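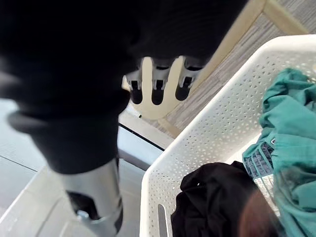 *Three fingers, one basket, wrist camera view.*

It's January, it's been dark since what feels like lunchtime, and I have spent most of the month thinking about laundry. Other people's theses have equations on the wall. Mine has a drying rack. But we finally have a result I believe in, so I'm going to write it up here in plain words before I have to write it up again in the other kind!

The question, for anyone new here, is how a robot should decide where to grab when it's faced with a heap of clothes. A mug is easy to think about: it has a handle, it has sides, and it'll be the same shape in five minutes. A heap of washing has none of that. You pull on a sleeve and the whole pile changes, and quite often you end up with two things in your hand when you wanted one (or a sock riding along inside a jumper, which I count as two things and Ciarán Ó Dálaigh counts as one, and we have had words about it).

Most of what I'd read before starting went for the highest point. You find the top of the pile, you pinch it, you lift. It's a sensible rule and it's cheap to compute, and I used it for my first year without much complaint. The trouble is that the highest point in a basket is very often where two garments cross. So you get both, or you get a good hold on one and a weak hold on the other, and the second one drops on the floor halfway across.

What we tried instead is something Úna Ní Bhriain suggested over a bad coffee, which I wrote down as "poke first". The hand comes in close and gives the fabric a small nudge sideways, a couple of centimetres, and the wrist camera watches what moves. Cloth that moves together is probably one garment. Cloth that stays put next to cloth that moved is probably another. Then you pick your grasp somewhere in the middle of the bit that moved, well away from the line between the two. That's the whole idea. We've called it Hurska, for no reason I can defend, and the name has stuck.

I was sceptical. A nudge costs time, and I thought the overhead camera would tell us nearly as much without touching anything. So the plan was a straight comparison: same baskets, same clothes, same arm, highest-point rule against Hurska, and whoever was on shift didn't get to choose which one ran.

## The numbers

We did 700 picks in the end, split evenly between the two methods. I only want to talk about one kind of mistake, the double pick, where more than one garment leaves the basket. The highest-point rule gave us 134 of those. Hurska gave us 45.

I reran the count three times. Then I made Aidan Ó Néill do it from the videos without telling him which half was which, and he got the same two numbers and asked if he could go home.

The cost is the nudge. It adds time to every pick, and if you have a basket with one towel in it you are paying for nothing. Bernadette Breathnach has a version that skips the nudge when the camera sees only one colour, and that gets a lot of the time back, but it falls over completely on a basket of whites, or on dark things together. I've left it out of the results. She's still working on it and I think there's something in it.

## Where it goes wrong

Dark clothes, mostly. A crumpled black garment is a horrible thing to ask a camera about. All the little tracking points we rely on want some texture to hold on to, and black cotton in a shadow gives you a few grey ridges and then nothing. Next to something bright and wrinkled, like a big teal thing, you can at least see where the one stops. Put two black T-shirts together and the robot guesses.

Of the 45 double picks, 28 were dark on dark. I'd like to fix that with a better light on the wrist, Úna would like to fix it with a touch sensor, and we'll probably end up arguing about it until the funding decides for us.

The basket itself was the other surprise. Our wrist camera sees the wall of it in nearly every approach, and a wall full of triangular and diamond-shaped holes is a feast for a feature tracker. Beautiful sharp corners, all over the place, none of them any use to us. The early version of Hurska kept deciding, with great confidence, that the basket was the garment that hadn't moved. Technically correct! We now mask out anything rigid before we look at the cloth, and that one change did more for the results than two months of me fiddling with thresholds.

The third thing is mesh. Sportswear with mesh panels shifts on its own when you nudge whatever is lying beside it, so one pair of shorts can look like two garments. I have no fix for it. Lorcan Fitzgerald says to stop buying shorts.

## What's next

I want to try it in rooms we haven't used yet. Everything so far has been done at our place in Monholm, and I know the light there far too well. The group over in Prarnine have offered us a go on their setup, which has a different hand, and I'm keen to see whether the nudge still works when the fingers are thinner. My worry is that a thin finger slides under the top layer and doesn't push it at all.

I also want to look at how big the nudge should be. We picked a distance early on, it worked, and we never went back. A smaller one would be faster, but a heavy pair of jeans might not shift enough to notice. I'll run a small set on that first.

If you work on cloth and you've tried anything like this, please write to me, especially if it didn't work. Code will go up once I've taken out the comments Ciarán left in it.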